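**Kendel Robotics Council Publishes Code of Practice for Gripper Handling Trials**

*Released in July. Free to download and use.*

The Kendel Robotics Council has published its first Code of Practice for handling trials, a set of written rules for laboratories and manufacturers that test how robot arms approach, grip and place objects. The Code takes effect at once for the Council's own test hall and will apply to all member laboratories after a transition period of 11 months.

The document was drafted by a working group chaired by Lorena Echeverría, head of test methods at the Council, with contributions from engineers at Vukelov Automation and the Solís Institute for Applied Mechanics. Drafts were open for comment to all members, and the working group received nearly 400 written remarks. A table showing how each was handled is published with the Code.

"Two laboratories could report the same success rate and mean very different things by it," said Echeverría. "One counted an attempt when the arm started moving. Another counted it only when the fingers closed. The Code settles that question, and it settles it in language that a technician can follow on the floor."

Under the Code, an attempt begins when the arm leaves its home position and ends when it returns there or when the operator stops it. Every attempt must be recorded, including those stopped early. A laboratory that wishes to publish a success rate must base it on at least 300 attempts with the same object, the same gripper and the same software version. If any of these changes, the count starts again.

Section 4 covers marked objects. Many laboratories use printed square markers so that the position of an object can be worked out from camera images. The Code requires that markers be flat, undamaged and surrounded by a clear light border, and that the size and pattern of each marker be listed in the trial record. Results obtained with markers must be reported separately from results obtained without them. 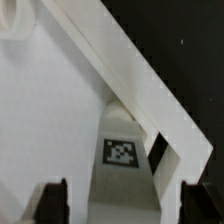 Section 5 deals with cameras mounted on the arm. Laboratories must check camera calibration at the start of each session and again after any contact with a fixture, however light. Lighting must be kept the same throughout a series. Original images are to be kept for as long as the results are in use, and may not be cropped or brightened before they are stored.

Safety requirements are set out in Section 6. Each work area must have a stop control within reach of the operator, and no one may enter the area while the arm is powered for motion. Speed limits for first attempts with a new object must be written down before the series begins. The Code does not replace national law or existing safety standards, which continue to apply in full.

The rules were tried out ahead of publication at the Ruvden test hall, where staff completed a series of 1,000 attempts under the draft text. According to Leobardo Cárdenas, who manages the hall, the trial led to several changes.

"The record sheet was too long in the first draft, and operators were filling it in at the end of the shift," said Cárdenas. "We cut it to a single page and asked that it be completed before the next attempt starts. We also rewrote the section on calibration checks after our staff read it in two different ways."

Member laboratories are asked to name a responsible person for the Code and to send that name to the Council office. Laboratories that are not members may adopt the Code on a voluntary basis and may state that they have done so, provided that they follow it in full. Partial use must be described as such.

Training sessions will be led by Yatziri Escobedo of the Solís Institute. Each session lasts one working day and includes practical work with the record sheet. Places are free of charge for member laboratories.

The working group will remain in place to answer questions of interpretation and to prepare a second part of the Code, covering soft and deformable objects. Proposals for that part may be submitted by any interested party.

**Press contact**
Nicanor Maldonado, Communications Office, Kendel Robotics Council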